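Is Inga too uncommon for a baby due in December?
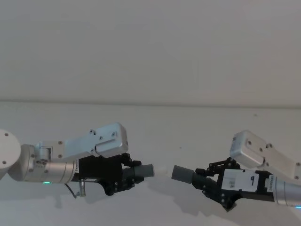
Two arms reaching toward each other over a white tabletop.

Posted November 2019 in Choosing a Name

We are having a girl in December and my partner wants Inga, after his grandmother. I like the sound but I've never met one under 60. Our surname is Chávez, so it would be Inga Chávez. The other name on our list is Indari, which we made up from bits of two family names. My mum says a made-up name will be a nuisance at school. Our son has a very ordinary name and there are three of him in his class, so I'd like to avoid that again. Does Inga look odd next to a Spanish surname, and would people spell it right?
Higinio Chávez

Abelardo Huaranga
I don't think it looks odd. Both parts are short and easy to read. My wife is Norwegian and we went through the same thing with our eldest, who got a Norwegian first name with my surname. The only trouble has been on the phone, where people ask for the surname again and never the first name.

On spelling, expect Inger now and then, and the odd Ingrid from people who aren't listening. Four letters is a help on forms. If you want a fallback, put Indari in the middle. Inga Indari is a bit of a mouthful with both starting the same way, so say it out loud a few times before you sign the registration. You could also swap them and call her Inga at home, but we have a cousin who did that and she has to explain it at every doctor's appointment.

I wouldn't worry about the age thing. Plenty of grandmother names have come back and the kids at our daycare are proof of it.

navum_mum
go with Indari its prettier. my daughter is Navum, also made up, she is 10 and has had no problems at all. teachers ask once and then they know it

Ambridge44
Check the initials. I.C. is fine, but with Indari in the middle you get I.I.C., which looks like a typo on a school bag label. My favourite is plain Inga with no middle name.

Related discussions
Middle names to go with Maeve
Do hyphenated first names cause trouble with passports?
Naming a second child after a living relative
Boys' names that don't shorten
Changed our minds after registering the birth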